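Monday, March 2, 2026
By Rukhsana Butt
2 comments

Gripper inspection after dropped part, cell 5

1. Stop circuit – tested from both stations. Pass.
2. Fault log – grip force lost at cycle 964, no alarm raised. FAIL. Alarm threshold to be reset by Sarantis.
3. Finger pads – right pad slightly frayed at the upper corner, both surfaces a little wrinkled. Replace as a pair.

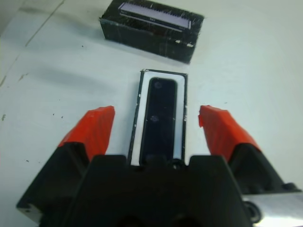 4. Wrist cable – no play at the connector. Pass.

Comments
G. Alexiou: Hold at reduced speed until item 2 is closed.

Contact: Plolel site safety | Back to top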